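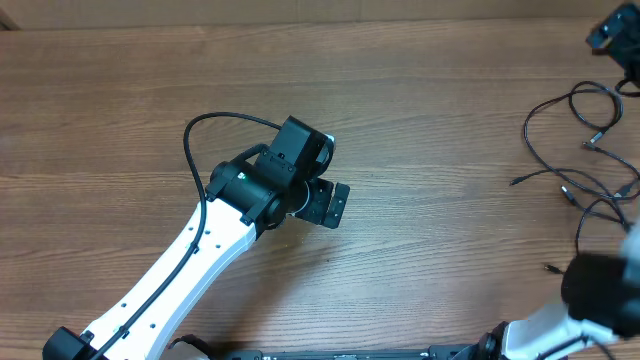

A robot arm at a wooden table. Photo: supplied

Flatance drops the weeding, keeps the fee

Oct 8, 2022

Travellers who have paid Flatance for four weeks of volunteering on Yao Island this summer will get three weeks of it, plus what the company is calling a "reflective orientation period" in Lustivton, on the mainland, at a backpackers with a view of the bus depot.

The change was announced in an email to customers headed "Exciting news about your Yao journey", which ran to four screens and reached the news in the third. From November, volunteers will spend their first seven nights in Lustivton before crossing to the island, where they'll pull sea spurge, mend walking tracks and be rained on, as originally advertised. The price hasn't moved. Neither has the $500 placement fee, which is charged on top and has never been fully explained to anybody's satisfaction, including, it seemed on the phone this week, the person whose job it was to explain it to me.

Flatance took bookings for 164 places this season. The bunkhouse on Yao sleeps 62 across two rosters, and the old schoolhouse, which was supposed to take the overflow, failed its fire inspection in autumn. Anyone with a pencil might have spotted the difficulty. The company says it was "identified through a process of continuous review".

Lurdes Gouveia, the Flatance placements manager, said the week on the mainland had been planned for some time and would give volunteers a chance to adjust to local conditions. Asked which local conditions people flying in from Perth or Leeds would need a week to adjust to, she mentioned the wind. Lustivton does have wind. It also has a bakery that shuts at two, a maritime museum open by appointment, and a very decent beach if you don't mind the walk past the abattoir.

The orientation program, a copy of which was attached to the email, begins with a welcome talk on the Monday-equivalent, listed as Day One. Day Two is biosecurity and boot scrubbing, which is real and necessary, and takes most people until morning tea. Day Three is "journalling". Day Four is a free day. Days Five and Six are also free days, though Day Six has an optional barbecue at a cost of $18 a head, bring your own drinks. On Day Seven volunteers pack.

Getting across is the other half of the trouble. Gesska, which runs the only passenger boat to Yao, cut its summer timetable from four sailings a week to two after one of its vessels went into dry dock and liked it there. The trip is 128 kilometres return and carries freight first, so a load of fencing wire can still bump a party of paying conservationists to the following sailing. Gesska said it was aware of the demand and would be monitoring it. The second vessel is expected back "in the new year", and a deckhand I bought a coffee for declined to say which.

Yao itself is waiting for the help. The spurge along the western beaches has had a good wet winter, and the track crew lost most of a boardwalk to the August storms. The island's ranger station had hoped to get a full roster out there early, before the shearwater chicks are on the ground and half the dunes are closed off. It will now get the first group a week later than it asked for, by which time the weeds will have done some reflecting and orienting of their own.

Customers who'd rather not spend a week in Lustivton can ask for their money back, less the placement fee, less a cancellation charge that depends on how much notice they give. They have until the end of the month to decide. They may also swap to another Flatance program, and the email suggests a fortnight counting frogs on a dairy farm inland, or an alpaca placement described as "hands-on". Several customers told me they'd asked about a straight discount of one week's lodging and had been sent the email again.

In Lustivton, opinion is mixed. The backpackers has put on an extra cleaner and taken down the sign about the pool. The bakery has no plans to stay open past two. The council, which has spent three years and a good deal of bunting trying to get visitors to stop overnight on their way to the boat, is said to be delighted, and has asked whether the orientation could be made ten days.

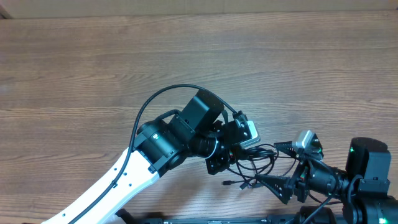

Awuor Mollel, booked on the first November intake, wrote to say that she'd already done the maths on her annual leave and would be getting nineteen days on the island after allowing for the boat, or seventeen if the fencing wire was running. She'd take it, she added, having bought the boots. What annoyed her was the journalling, which she felt she could have managed at home, and she wanted it noted that she had asked Flatance twice whether the Lustivton nights included breakfast. The first reply thanked her for her passion. The second said breakfast was "available locally".

Gouveia confirmed that breakfast isn't included during orientation. Meals on Yao are still covered, with volunteers cooking in pairs from supplies sent over on the boat, freight space permitting.

Bookings for next season open in a few weeks. Flatance hasn't said how many places it'll offer, and the schoolhouse is due for another inspection before Christmas. The revised packing list went out with the email and now includes a notebook.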